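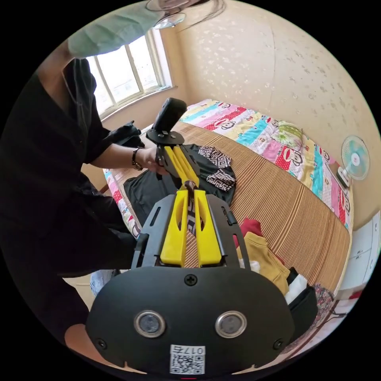 5. What people listen to while they do chores

I went into this part of the study pretty sure that music would win. It's what I put on when I have a bed to make or a sink full of dishes, and I figured everyone else did the same. The diaries from Wetumard and Koech told me otherwise! Of the 69 people who kept one, 27 named talk as their usual choice (call-in radio, podcasts, a recorded book), and a lot of them were quite fierce about it. One wrote that she can't fold sheets to a song and never could.

We ended up with over 600 entries, and I read every one of them twice. The Koech diaries are chattier and run longer, so I coded them first, then went back and redid the early ones once I had a better feel for what "background" meant to people. Some used it for a show they could repeat back to me almost word for word. Others meant a TV left on in the next room, which I counted separately (see the notes on the Curnis pilot, where we lumped these together and regretted it).

Earbuds changed the picture more than I'd guessed. People who used a single earbud said they wanted to hear the door, the kettle or a child, and they tended to stick with talk. People who used a speaker moved around more between rooms and lost the thread, so they went back to music.
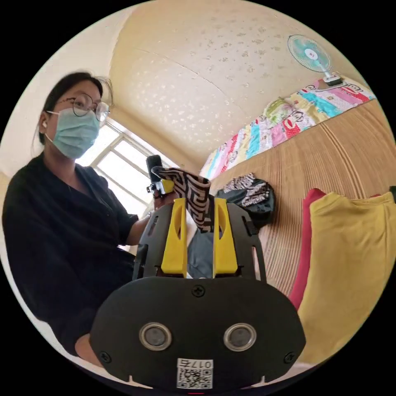 Figure 5. A small white earbud worn in the right ear.

I don't want to push the speaker finding too far. Farkulum homes are small, and a speaker in the kitchen there reaches pretty much everywhere, so I left those diaries out of the room-to-room comparison and come back to them in the next section.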